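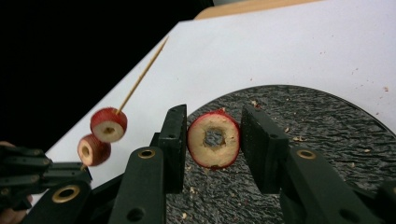 Minwood Food Preservation Workshop -- Drying Bench notebook

April, entry started 9.40 am

Apple rings on skewers, second go. Writing this up while I'm still annoyed, so Nuanchan can tone it down later if she likes.

The claim, for anyone who hasn't been copied in on it: threading cored rings on a skewer and hanging the skewer across the dryer is supposed to beat laying them flat on mesh. Hauke got it from a handout that came with the Teixeira cabinet and has been repeating it as settled. The handout gives no weights, no times and no apple variety. It has a drawing of a happy apple. I remain unconvinced.

Red apples again, skin on. Cut crosswise and cored. The rings are thick, thicker than I'd have cut them, and I said so. Hauke's argument is that a thin ring tears when you push it along the skewer. Fair enough, but then we aren't comparing skewers with mesh, we're comparing thick with thin, and the mesh batch in the last entry was thin. So the mesh batch has to be done over at this thickness or none of this means anything. I've put it on the list.

Core holes. They're nearer square than round on the ring I looked at properly, and the skewer is a thin one. This matters more than the handout lets on. A ring with a big hole can slide and tip until it's lying against its neighbour, and where two cut faces touch you'll get a damp patch that stays damp. Nuanchan suggested skipping the corer altogether and piercing the flesh off-centre. I don't love it (seeds, and the bits of core that get in your teeth) but it would hold the spacing. Try three skewers that way and three the usual way.

Peel. One ring has a little tuft of red skin standing up at the rim. Cosmetic, but those tufts go hard as wire when dried and people complain. Trim before threading. Same complaint came up with the Curville market bags, if I remember right.

Browning. Slight on the cut face, and the surface is rough with it. No dip was used on this lot, on purpose, so colour gets judged without lemon muddying the result. I'd still like a dipped set beside it. Hauke thinks browning is a non-issue as it all ends up tan anyway. He may be right about the eating and wrong about the selling.

Skewers. Plain wooden ones, pointed. My doubts, in no order: wood takes up juice, I can't see how you'd clean one well enough to use twice, and the point is a nuisance when you're loading a cabinet at eye level. Jirdale sell a stainless rod in what looks like a suitable length. Haven't ordered any. Not spending money on a method that hasn't earned it yet.

Weights for the skewer batch:
Whole apples, before cutting: 800 g
Cores and trimmings: not weighed (my fault, the bowl went to the compost)
Target for dried rings: none set, see below

The handout says "until leathery." Useless as an end point. Two of us could bend the same ring and disagree, and last time two of us did. I want to weigh every 30 minutes near the end and stop when the weight stops moving by much, then argue over what "by much" is. Nuanchan wants a cut-and-squeeze test as well, looking for beads of moisture. Fine, do both. The scale drifts if it's left beside the cabinet, so it lives on the far bench now. Please leave it there.

10.55 am

Hauke read the above over my shoulder and objects to "unconvinced." His point, recorded for fairness: air gets to both faces of a hanging ring, and on mesh the underside sits against the tray and has to be turned. True as far as it goes. But turning a tray takes me a couple of minutes, and threading is slow, fiddly work that marks the flesh if you rush. If the drying time comes out only a little shorter, the labour eats it. Time the threading. Nobody timed it in the first go, me included.

Also, capacity. A full mesh load is 300 rings at the thin cut, by Hauke's own tally. I doubt we'd get near that on skewers once you leave proper gaps. He says we would if the rows are staggered. I've asked him to draw it.

To do
Mesh batch at the thick cut, same apples if the grocer still has them
Three skewers cored, three pierced off-centre
Dipped and undipped, side by side
Time threading against turning
Trim tufts
Find out whether the cabinet thermometer reads true, as I have never trusted it

Leftover apples are in the bottom of the fridge with tape on the bag. They're for the mesh batch. Not lunch.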